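24/09/2024

Teleoperation all morning on the Puvine kitchen. The task is unchanged: pick one item off the counter, place it clear of the rest, retract. I drove both arms from the handheld controllers, with Bianka Szűcs logging on the second machine. Trinity Haverford wants the set closed before December and asked for 600 accepted demos. We had 163 at lunch.

The controller mapping is better after the Nendby patch. Wrist rotation no longer drifts when I re-clutch, so I can stop halfway, move my own elbow to somewhere comfortable and carry on. Depth is still the weak point. From the head view I tend to stop short of the object, then creep forward in small steps, and the creeping gets recorded with everything else. Bianka trimmed three of those and left the others in. I would have trimmed more.

Left arm over the crowded middle of the counter, right arm parked upright and mostly out of the way. I tried using both at once and my attention went to whichever one was moving faster.

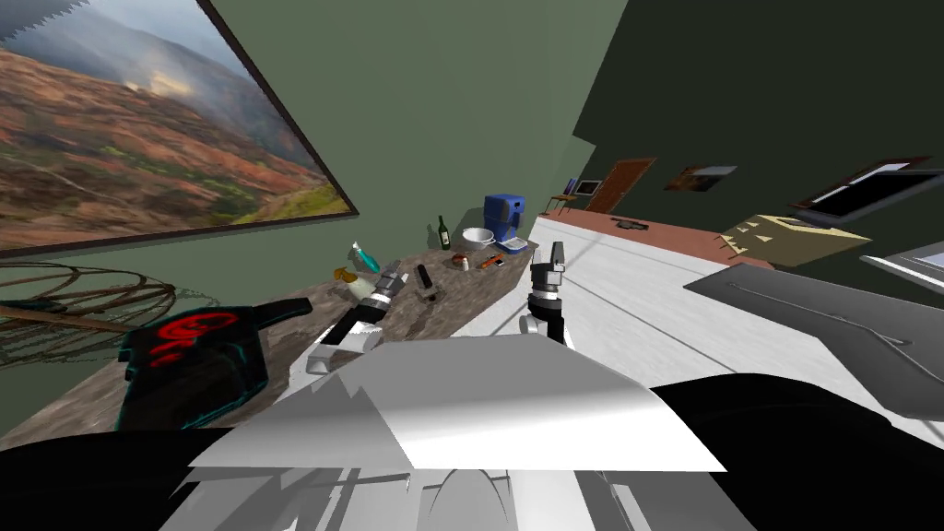

Why not script the motion instead of driving it by hand? A scripted path gives the same approach every time, and the policy then has little to learn from when an object is turned or sits close to its neighbor. Driving by hand puts the small corrections into the data.

Spray bottle lying on its side: go in from above, fingers across the narrow part, lift straight up before any sideways travel. The wine bottle is upright against the wall and needs a shallower approach. I have not settled on one. Marked it for tomorrow.

Afternoon was replay checks. Ran 58 episodes back through Fusum at half speed. Most held. The failures were grasps I had closed early – the replay is less forgiving than the live session, and I don't know why yet. Sent the logs to the Ông channel with the time steps marked.

Right thumb sore from the trigger. Swap hands for the first block tomorrow, and ask Trinity whether trimmed demos count toward her total.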